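Nilow learns kitchen chores in simulation, and we're sharing the results

Saturday, September 13, 2025 - We've been itching to talk about this one! I lead the manipulation work at Tritness, and today we're releasing Nilow, our method for teaching a robot arm to pick things up from a messy counter using nothing but simulated practice.

The idea is pretty simple. We take one kitchen layout and keep reshuffling it - different objects, different spots, different counter finishes - and let the arm try again and again. Our training set has 4000 of these layouts, built from 122 household objects by our friends at Posico (they're very patient people, and I've sent them a lot of late-night emails about kettle handles).
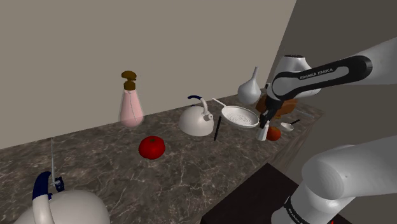 A simulated Nilow kitchen, with the Franka Emika arm reaching over a small white cup. Render: Tritness.

Small things next to other small things are what trip up most grasping systems, so we made crowding a big part of the test. We ran 2379 test grasps in layouts the policy had never met, and it got the right object in over 9 out of 10. I was hoping for less than that, to be fair, as I'd bet my lunch against it.

Where does it still struggle? Thin utensils, mostly. Anything lying flat gives it trouble, and we've put those failures in the paper along with the good stuff.

The real-arm trials are next. Our partners at the Yazıcı lab are setting up a matching counter now, and we expect to have those numbers in December.

The paper, the code and all the layouts are free for research use on the Tritness website. If you work on grasping and want to try your own objects in Nilow, write to our press desk and they'll pass you along to me.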